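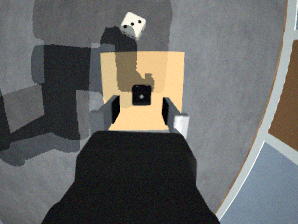 4. Writing and posting a review

Before you start, the book must be on one of your Flikton shelves. If it is not, go back to section 3 and add it.

1. Open the book's page and select Write a Review.

2. Choose the edition you read. Audiobooks are listed under their own tab, with the narrator's name beside the title.

3. Set the star rating. You can leave it blank and come back to it later. A review with no rating is posted but does not count toward the book's average.

4. Type your review in the large box. The minimum is 72 characters and the maximum is 700 words. The counter under the box turns red when you go over.

5. If you give away a twist, an ending or the name of a culprit, select those lines and press Hide Spoiler. Readers will see a gray bar until they tap it.

Caution: Spoiler bars do not carry over to the email digest. Anything you hide on the site is left out of the digest completely, so check that the rest of the review still makes sense without it.

6. Under Source, pick how you got the book: bought, borrowed, gift or advance copy. If you pick advance copy, a second box opens for the publisher. Start typing and choose from the list (Grisonow, Urnari and so on). If the publisher is missing, type the full name and press Enter.

7. Add tags. Mystery, Thriller and Crime are separate tags, and a book can have all three.

8. Select Preview, read it through, then select Post.

Note: Advance copy reviews can be written at any time, but they stay private until the book's release date. To change this, the publisher has to lift the hold from its own account.

4.1 Editing a posted review

Open the review and select Edit. You can change the text for 90 days. After that, only the rating and tags can be changed. Comments from other readers stay in place when you edit.

4.2 Drafts

Drafts save every time you leave the text box. Look for them under My Desk, Drafts. Deleted drafts stay in the trash for 7 days.

If a draft will not open, sign out and sign in again. If it still will not open, write to Ilgın Çetinkaya at the help desk and include the book title and the edition.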